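The Felt Line

Every March I am asked to produce a number. The number goes into a spreadsheet, the spreadsheet goes to Stavilbridge, and in due course it comes back with a smaller number in the same cell. I have been doing this long enough to have opinions, and most of them concern the cell.

The cell is labeled "Equipment." It assumes that a robot is a thing you buy, the way you buy a refrigerator, and that once the refrigerator is in the kitchen you are finished with the subject of refrigerators for ten years. Our accounting people are lovely and they all own refrigerators. None of them has ever had to order felt.

I order felt. I also order bushings, screws, cable ties, white boards, more cable ties, and the teal joints that come in bags of more than I want and run out sooner than I expect. Last year I asked for a separate line for this kind of thing and was told that consumables belong with office supplies. So the pads on our grippers now compete for money with printer paper, and I can tell you that printer paper has a very strong lobby.

Jui-lin Liao, who sat at the next desk when I started at Stanow, had a rule for planning purchases. Take the quote, she said, and ask what part of it touches something. A rail bolted to a wall touches nothing and will outlive you. A finger pad touches everything all day long. Put your money where the touching is. I thought this was a bit mystical at the time. Then I saw what we had spent on rails.

The quotes themselves don't help. A quote from Motum runs to 17 pages, and the word "pad" appears in it once, in a sentence about what the warranty does not cover. There are several pages on the controller. There is a page on the color options for the controller. I have never had anybody come into my office and tell me that the controller was the wrong color, but I've had plenty of people come in holding a strip of fuzz and looking at me as though I'd knitted it.
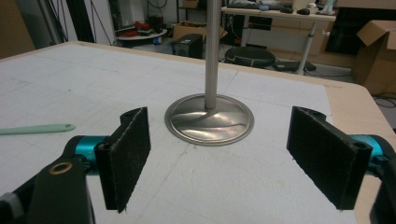 Felt is cheap, of course, and this is exactly why it gets left out. A person can defend a $700 item in a meeting. It has a part number and a brochure. Try defending felt. You sound like you're planning a craft fair. And yet a pad with a fraying edge is still a pad until the day it isn't, and on that day you have a costly machine, a paid operator and a perfectly good piece of metal to pick up, all waiting on something you could have bought with the change in your car.

Ajith Mudaliar disagrees with me about this, and he has agreed to be disagreed with in print. His view is that small parts should never be planned at all. Let the people at the bench keep a card and buy what they need, he says, and stop pretending you can forecast glue. He points out that my felt forecast for last year was off by 70 percent. It was. I had based it on the year before, when we were mostly gripping boxes, and then we moved on to metal things with rims and edges, and a rim eats felt. I would like it noted that I was off in the direction of having too little, which is the honorable direction and also the one where people shout.

I have some sympathy with the card. But a card has a limit on it, and somebody sets the limit, and they set it by looking at what was spent last year, which was too little because there was no card. You end up back at the cell.

Then there's the furniture. Nobody writes furniture into an automation budget. When we opened the second bench, the request covered the tools and the computers and not one surface to set anything on. We got the tables eventually, out of a different building, and the stools arrived one at a time like guests who didn't want to be first. I still can't find out which budget the stools came from. I've stopped asking, in case somebody wants them back.

My proposal for next year, already sent, is dull. Split the cell in two. In the first half put what you buy once, and in the second what you wear out, and make the second a fixed share of the first so that it can't be traded for paper. I suggested a share. Stavilbridge replied that the template has 75 rows and is locked. A man named Yip would have to unlock it, and Yip is on leave until the fall.

So I've done what everyone in my position does sooner or later. I have put the felt under "Gripper, accessories, misc.," next to an item large enough to hide it. It went through without a question. The controller, I see, was queried twice, once about the color.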